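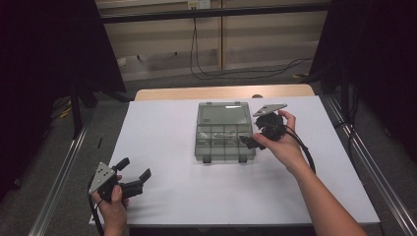 The grey compartment box, lid down, latches to the front.

Boxes With Bits In: a small gallery

Posted by Dilwyn Vaughan, September 27, 2023

Every household in Sukulstead owns at least one plastic box divided into little squares. I have put this to people at bus stops and not been contradicted. The box was bought to hold one kind of thing, holds four kinds of thing and a dead battery, and lives on top of the fridge or under the stairs, where it is moved twice a year to get at something else.

This page is for those boxes. I started it in May with the vague idea of sorting out my own, and it has grown into a gallery in the sense that there are now pictures and I have written underneath them. Readers who came for the Gape reservoir walk will want the other page, where there are ducks.

The one at the top of the page is a type I have a great deal of time for. Smoky see-through plastic, hinged lid, two small dark latches at the front, little square compartments underneath. The smokiness is the making of it. A perfectly clear box shows the world exactly how you live, and a solid one has to be opened every time you want a fuse. Smoked plastic lets you see that there are compartments and leaves the rest between you and your conscience.

There is also a small dark label or mark on the lid, up towards the right. I approve of labels in principle. My own say things like MISC and MISC 2, and I once spent a wet afternoon moving the contents of one into the other.

On putting a sheet down first

Note the pale sheet on the table. I cannot recommend this strongly enough. Tip a box of small parts on to bare wood and they will find the edge, the gap by the wall and finally the carpet, in that order. On a plain light cloth they mostly stay where they land, and you can see the black ones. The clear ones you will find with your elbow.

My own sorting sheet is an old single bed one that my sister has asked for back. It has been through 12 sorting sessions and a gloss paint incident, and I don't think she would want it now.

The sheet should be bigger than you think and flat as you can get it. A crease is a gutter, and washers know this. Leave yourself a strip of bare table at the far side if you can, for the mug. The mug does not go on the sheet. I have fished a press stud out of a cup of tea and it was not the sort of thing you want to do while your sister is visiting.

How many squares is too many

The Plaren catalogue, which comes through my door whether I like it or not, sells a wall cabinet it says will take 3000 small parts. I believe them. I also believe that anyone with 3000 small parts needs a skip and a sit-down. The Omia one on the page opposite has removable dividers, so you can make the squares into oblongs. I had one of these for years. The dividers ended up in a compartment of their own, and then there were no dividers to make the compartment.

For ordinary purposes the squares should be small enough that you can't be bothered to mix things in them and large enough to get two fingers in. If you have to turn the box upside down to get at one screw, you have bought the wrong box, and you are about to need the sheet.

My late uncle counted his. He had 900 brass screws in one tin and wrote the figure on the lid, and each time he used one he crossed it out and wrote the new figure in. The tin is mine now and the last number on it is 2443, so at some point he must have gone shopping.

Plenty of table

The picture below is my favourite of the pair, largely for the big bare stretch of sheet in the middle, with the plastic organizer keeping to the right. I look at all that white and I feel calm. My own table has not looked like that since it was delivered. The thin strip of tan wood along the far side, with its rounded corner, is a nice touch as well. Rounded corners matter when you are shuffling round a table in your socks looking for a split pin.

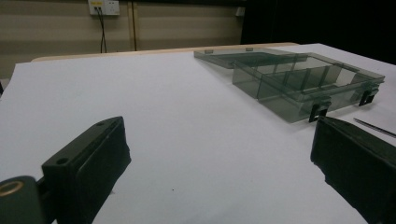 Send me yours

I would like more of these. Smoked, clear, tobacco tin, egg tray, whatever you keep your bits in. Lids open or shut, as your nerves allow. Please don't tidy up specially, as it makes the rest of us look bad, and please don't post me the actual box. One person has, and it had opened in the envelope.

Next update when I have found somewhere to put MISC 3.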